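The Candasham Gauge

The gauge at Candasham was a cast iron staff bolted to the eastern pier of the road bridge, graduated in centimetres, with the zero set 105 metres above the national datum. It had been read by eye at seven each morning since before the bridge was widened. Helju Rätsep took over the readings from Raimonds Rozīte when his hip went. He handed her the key to the instrument hut, a pair of binoculars with one good side, and the current field book.

"Read the bottom of the curve," he said. "Write it down before you walk back. Don't carry a number in your head."

She wrote her first entry in pencil, as the instructions required. Stage, weather, wind, initials. Under remarks she put nil.

The automatic recorder arrived in October. It was a pressure sensor made by Dotala, housed in a grey conduit and wired to a logger in the hut, and it sent a value to the regional office in Hellanetti every fifteen minutes. The manual readings were to continue for a period of overlap. The letter did not say how long the period would be. It was signed by Chandrasekhar Annamalai, Senior Hydrographer, who had added in ink that he would be grateful for her care in the matter.

For three weeks the two records agreed to within a centimetre. Then the sensor began to read high. The difference was two centimetres, then four, then seven. It did not vary with temperature or with the wind. Helju plotted it on graph paper at the kitchen table and got a straight line.

She telephoned Hellanetti.

"It's drift," said Annamalai. "They do that. I'll apply a correction."

"How do you know it isn't the staff?"

"The staff is iron and it's bolted to a bridge."

"Yes," she said. "How do you know it isn't the bridge?"

He was quiet for long enough that she checked the line. Then he asked when the staff had last been levelled to the benchmark, and she went through the field books and found that it had been done by Rozīte, alone, and that the closing error had been entered without a sign. It could have been plus or minus. The pier could have been standing still or going down.

She drove out to see him. He lived up the Ševčík road, past the quarry, and he had turned the spare room into a gym on the advice of his physiotherapist. He was cleaning the equipment when she arrived and did not stop for her.

"There's no sign on it," she said, and put the book on the windowsill.
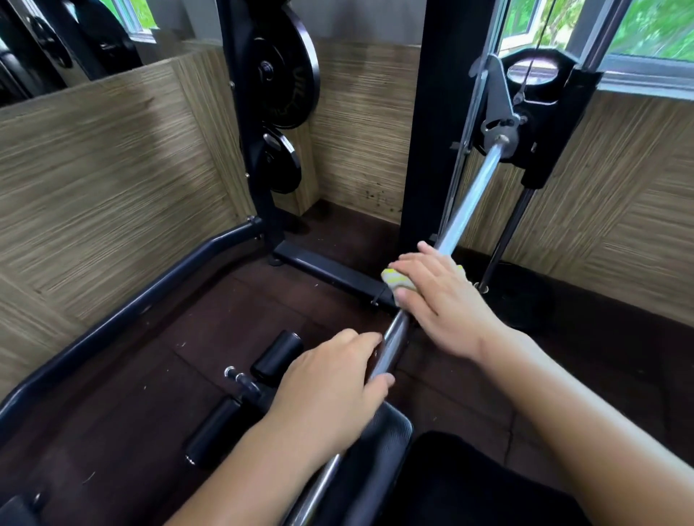 "I know there isn't," said Rozīte. "I got three millimetres and I couldn't make it go away. I ran the line twice. I thought, three millimetres, that's the instrument. I thought if I left the sign off, somebody would ask."

"Which way was it?"

"Down."

"Every year?"

"I only did it the once. After that I didn't want to know."

She asked whether he would hold the rod for her. He said he could stand on level ground for an hour if there was something to lean on.

They ran the line the next morning from the benchmark at the church step, 700 metres by the road, with the level borrowed from the quarry and Jurgita Dambrauskienė from the shire office stopping traffic at the bridge. Rozīte held the rod and leaned on the parapet between shots. Helju read the wires and booked them in ink, which the instructions did not permit. They ran it out and back. The closing error was one millimetre, plus, and she wrote the plus.

The zero of the staff was 50 millimetres low. The sensor was mounted on the bank, on rock, and accounted for the other two centimetres by itself. Drift and settlement had been adding together and looking like one thing.

Annamalai came out with an engineer named Priit Toom, who looked over the side of the bridge for some time and then asked Jurgita to keep the trucks off it. The barriers went up before dark. The quarry sent its loads the long way, by the ford road, and complained.

The overlap period was extended without limit. Helju continued to walk down at seven, using the footpath on the bank now, with the binoculars. Before she applied the new correction to the old readings she telephoned Rozīte to ask whether he minded, his initials being beside most of them.

"Don't rub anything out," he said.

She ruled a single line through each value and wrote the corrected figure above it. It took most of the winter. On the first morning after she finished, the stage was 1.42, the sky was overcast and the wind was light from the south. Under remarks she put pier moving, see levels.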